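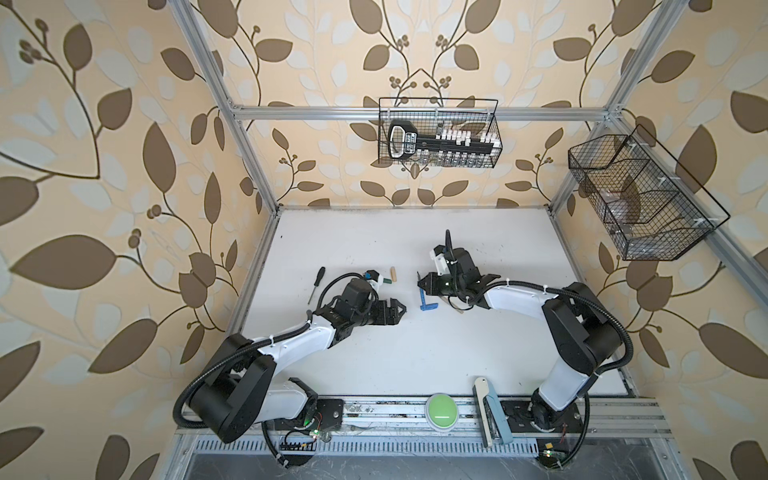 Large leaf pattern in brown and cream on a beige ground, with berries on the back wall.

Wallpaper questions

Last updated Feb 18, 2024

How many rolls do I need?
Measure the full width of the walls you want to cover and the height from skirting board to ceiling. Our rolls are 10 metres long and 53 cm wide. In a room with a normal ceiling you will get four drops from a plain paper, and often only three from a paper with a big repeat. Don't take off anything for doors and windows unless they are very large.

What is a pattern repeat?
It is the distance down the roll before the design starts again. The large leaf papers in the Climent range have a long repeat, so there is more waste at the top and bottom of each drop. The Akari papers are mostly small prints and textures and waste very little.

Can I order a sample?
Yes. Samples are A4 and cost 95p each, with free postage. An A4 piece of a large leaf design will only show part of a leaf, so use it to judge colour and look at the product page for scale. We keep 384 designs as samples. If yours is not listed, email us and we will cut one from stock.

Will a big pattern make a small room look smaller?
It can, but plenty of people use one in a downstairs toilet or a box room and are happy with it. Beige and cream backgrounds are easier to live with than dark ones. If you are unsure, paper one wall first and leave it for a week.

Should I paste the wall or the paper?
It depends on the range. Climent and Akari are paste-the-wall. Uder is a traditional paper and needs pasting and soaking for five minutes before you hang it. The symbol on the label tells you which type you have.

Do I need lining paper?
On new plaster, no, but seal it first with a thinned coat of size. On old or patched walls we recommend 1,400 grade lining paper, hung sideways. We also sell a 2,000 grade for very rough walls.

Why do the batch numbers matter?
Colour can vary slightly between print runs. Check that every roll has the same batch number before you cut anything. If you need an extra roll later, send us the number and we will try to match it.

Can I use it in a kitchen or bathroom?
Athumani is a vinyl range and is fine in both, away from direct splashes. The other ranges are better kept to dry rooms.

How do I clean it?
Use a soft dry brush on Uder. The others can be wiped with a damp sponge. Don't use bleach or cream cleaners on any of them.

Can I return rolls I haven't used?
Unopened rolls can be sent back within 23 days of delivery. We can't take back samples, opened rolls or anything cut to order. Return postage is paid by you unless the roll is faulty.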